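Category: Equipment reviews / Glassware and vessels

Review: Truvby round glass bowl, large

The Truvby large bowl is sold as a general-purpose vessel for soaking, rinsing and water baths. It is supplied to teaching laboratories and workshops through Soler, and a single bowl is packed in a plain carton with a folded card of care instructions. Our purchasing section asked for an assessment before renewing the supply agreement, under which the bowls had been bought singly and without any comparison of makes. The bench at Rastilum was chosen for the work because rinsing of small parts is done there every day and the staff have firm views on what they need.

The bowl was in regular use from December until the date of this report, 30 April 2024. In that period it was filled and emptied 203 times, according to the bench log. It was washed by hand throughout. A second bowl, the Fitaser, was bought at the same price and used alongside it for comparison.

General form

The Truvby is round and clear, with a thick transparent rim. The rim is the best feature of the design. It gives a secure hold when the bowl is lifted with wet gloves, and it has survived a number of knocks against the tap without chipping. The Fitaser has a thinner edge and is lighter to carry, but it acquired two small chips in the first weeks and was moved to dry storage.

The width of the opening is generous. Flat items can be laid across the bottom without overlapping more than is necessary, and a hand can be put in and taken out without touching the sides. Users with larger hands commented on this favourably. The bowl does, however, take up a good deal of the table. On a narrow bench there is space for it and a pair of beakers behind, and very little else. Those ordering for a shared bench should measure first.

Use for soaking and rinsing

Most of the work consisted of soaking flat transparent pieces in clean water before they were dried and put away. The clarity of the glass is good. Small marks on a piece can be seen through the water from above, and in most cases it is not necessary to lift the piece out to inspect it. Pale pieces show up well against a mid-toned table. Fully clear ones are harder to find, and staff asked for a dark mat to be placed under the bowl, which has since been provided.

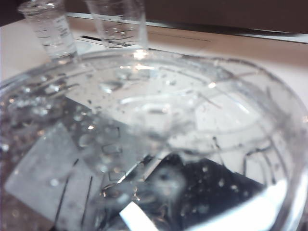 The bowl filled with clear water, with bubbles and droplets on the glass and two beakers standing behind.

Bubbles are the main complaint. Small bubbles cling to the inner wall and collect on the surface, and they can be mistaken for specks of dirt by anyone new to the work. We do not regard this as a fault peculiar to the Truvby, as the Fitaser behaved in the same way. Filling slowly down the side of the bowl reduced the number considerably. Leaving the water to stand for 30 minutes before use reduced it further, although a busy bench will not always allow this. Tapping the wall with a finger is effective but is not recommended when fine parts are lying in the bottom.

Retrieving flat pieces is the second difficulty. A thin plate lying flush with the glass is awkward to pick up with tweezers, and the smooth base offers nothing to lever against. Sliding the plate a short way up the curve of the wall brings one edge free. New staff learned this quickly once it had been shown to them. The care card does not mention it, and we have suggested to the supplier that a line be added.

Pouring and emptying

There is no lip. When the bowl is full, pouring from it is untidy, and water tends to run back along the outside and on to the table. We found it best to remove the first part of the water with a beaker and to tip out the remainder at the sink. A beaker of 200 ml proved convenient for this purpose. Users who need to pour accurately should choose another vessel altogether.

Cleaning

The inside is easily reached and rinses clean with warm water and a mild detergent. There are no corners in which residue can settle. Water marks appear on the outside if the bowl is left to drain in the open, and at Rastilum, where the supply is hard, they were noticeable after a single night. A soft cloth removes them. The maker advises against abrasive pads, and the one occasion on which a pad was used left fine scratches that can still be seen when the bowl is held to the light.

Storage

The bowls nest, though not closely. A sheet of paper should be placed between each pair, as two stored without it became wedged and had to be separated in warm water. The shelf must be deep enough to take the full width of the rim. The carton is too thin to be kept for storage and may be recycled.

Points for purchasers

The bowl carries no volume markings. Where a measured quantity is wanted, it must be measured in a graduated vessel and transferred. No lid is offered, and a full bowl left standing will gather dust. Soler accepts returns of unused bowls within 30 days, and the one cracked on arrival was replaced without charge.

Assessment

The Truvby is suitable for soaking and rinsing flat or delicate items on a bench with adequate room. It is sturdier than the Fitaser at the same price. It is not suitable for pouring or measuring. Renewal of the supply agreement is recommended, subject to the addition of dark mats to the standing order.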